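The Woman Who Waits for Season Three

Sep 24, 2022

When she picks up the phone, the showrunner of Petum has just finished what she calls her "sad lunch," a bowl of cereal eaten over the sink at three in the afternoon, and she apologizes twice for chewing. She doesn't need to. I have watched both seasons of her strange, slow, wonderful drama about a ferry town that loses its ferry, and I would have waited through a whole box of cereal for the chance to ask her what happens next.

She can't tell me, of course. The streaming service Zadus has not said whether there will be a third season, and although the second one wrapped up in May, the people who make the show are in the same boat as the people who watch it (she groaned when I put it that way, and I deserved it).

"You get used to the quiet," she said. "The first time, I jumped every time the phone rang. I must have frightened every telemarketer in the state. This time I've planted tomatoes. I've cleaned out the garage. I found a box of scripts from my very first writing job and read them all sitting on the floor, and they were terrible, and I had a lovely afternoon."

That first job was on Brunet, a hospital soap that ran for years in the daytime and is still remembered fondly by anyone who was ever home sick from school. She wrote for it for six years, starting as an assistant who typed up other people's notes, and she talks about it with a great deal of affection.

"We made five episodes a week. If you wrote a bad scene on one day, there wasn't time to feel bad about it, there was another scene due. People look down on soaps, and I always want to ask them, could you do it? Could you keep forty characters alive and arguing, all year, with three hospital beds and one elevator? I learned everything there. I learned how to end a scene. I learned that viewers will forgive you a silly plot if they like who it's happening to."

Petum began as a short story that she wrote during her last year on the soap and put away. It had no ferry in it at all, only two sisters who ran a ticket office and hadn't spoken in a decade. A friend read it and asked what they sold tickets for, and she realized she didn't know. "So I gave them a boat," she said, "and then I took it away from them, poor things."

The pilot was turned down all over town. She still has the letters and emails, and one of them said kindly that the story was a little damp. Zadus finally said yes to a first season of eight episodes, with a budget that meant the whole harbor had to be built out of one real pier and a lot of fog. The town of Flukska, where the show is filmed, had 2,961 people in it when the crew first arrived, and she believes she has now met most of them. 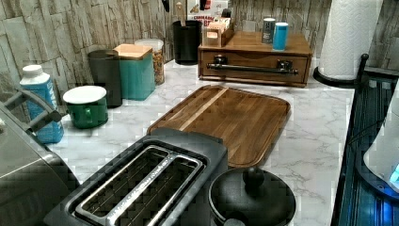 "I worried that they'd be sick of us by the second week," she said. "We closed the main street, we asked a man to stop mowing his lawn, we asked the church to hold off on the bells. And they were so patient. By the second season people would call the production office and say, I'm going to run my chain saw tomorrow, is that all right with you? I'd never have thought to ask for that."

A lot of those neighbors ended up on screen. The big meeting in the first season finale, where the town votes on whether to sell the pier, used 100 local people as extras, and she says that the grumbling you hear under the mayor's speech is real. Nobody had been told how the vote would come out. She wanted them to react to it fresh, and when the result was read aloud a woman in the third row stood up and shouted, although she had no line, and then sat back down very pink in the face. It stayed in.

I asked about the second season, which split the fans a little. If you haven't seen it, skip this part and come back to us. The older sister leaves at the end of the third episode and doesn't return until the seventh, and for those long weeks the show belongs to the younger one, who mostly repairs things and doesn't answer letters. I loved it. My own sister, who got me watching in the first place, nearly gave up.

"I had 589 messages about that," the showrunner said, and laughed. "I know because my nephew set up the page for me and it shows you the number right at the top, whether you'd like to see it or not. I read them all. Some of them were very cross! But they were cross the way you get cross at a relative who won't call. They missed her. Well, good, you were meant to miss her. I missed her too. I kept writing little scenes where she phoned home and then throwing them out."

Would she do it again? She took a while to answer, and I could hear a dog in the background making its opinion known.

"I'd bring her back one episode sooner," she said at last. "I'll give them that one. I think I was being stubborn."

She is more careful when it comes to the business side. She says the people at Zadus have been good to her, and she won't guess at what they are thinking. Fans have been less shy. A petition for a third season passed around 2,000 names over the summer, a small number next to what the big fantasy shows can gather up, and she was touched by it all the same. Somebody mailed her a hand-knitted ferry. It lives on her desk and it leans badly to one side.

As for what she would do with eight more episodes, she has it all worked out, and she was delighted not to tell me. She did say that she knows the last shot of the whole series and has known it since before the pilot was written. She said that one small character from the first season, the boy who sells bait, would have a good deal more to do, partly because the actor has grown five inches and can no longer hide behind the counter. And she said there would be a wedding, then said she probably shouldn't have said that, and then said I could print it anyway.

"Whose wedding?" I asked.

"Oh, no," she said. "I've got tomatoes to water."

Both seasons of Petum are streaming now on Zadus. We'll update this page when there is word on a third.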